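Kinholm Workshop Notes: Keeping a Kitchen Arm in Good Order

Most of the trouble I get from the tabletop arm comes from the fingers and the wrist. Plates are the hardest thing for it to hold. Glaze is slick, and a smear of dish soap on the fingertips makes it worse. Wipe the tips with a damp cloth before each session and let them dry.

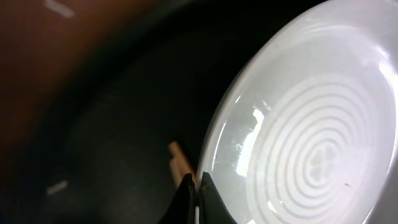

Check the closing gap next. Close the gripper on a sheet of printer paper and pull. If the paper slides out, tighten the two finger screws a quarter turn and try again. Mine needed this after 271 cycles, so now I do it every 80.

Setting up the rack and table

1. Push the dish rack against a stop so it goes back to the same spot every time. A strip of wood clamped to the table works fine.
2. Reset the zero position after moving anything heavy near the base.
3. Teach the rack positions with the dishes in it. Tines give a little under load, and a point taught on an empty rack will be off.
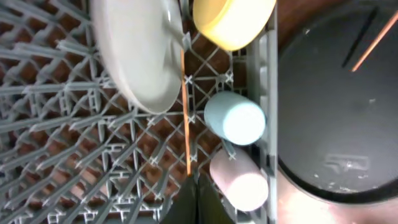 4. Run the first pass at low speed with your hand on the stop button.

Crumbs and small grains

Rice and peanut shells get everywhere. Brush the trays toward you, away from the base, and keep a vacuum with a narrow nozzle close by. Don't use compressed air — it drives grit into the finger joints. Tape any loose cable to the arm with enough slack for a full wrist turn. 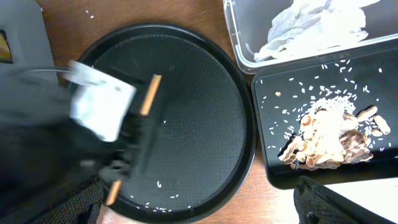

Gavrilă wrote in to say that a soft paintbrush clears the joints better than a vacuum, and that the bristles should be trimmed to half their length first.

I tried it and it does work on the hinge side. For the screw heads I still use a toothpick. Put one drop of light oil on each hinge pin after cleaning, then open and close the fingers eight times and wipe off what comes out.

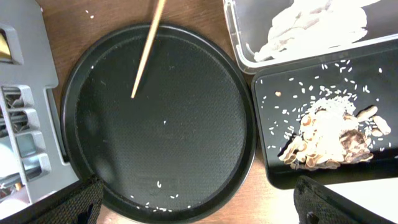 Finger covers wear at the tips before anywhere else. Change both at once, even if one looks good, or the grip will pull to one side. Write the date on the inside with a marker. My last pair went on in January and they are due again.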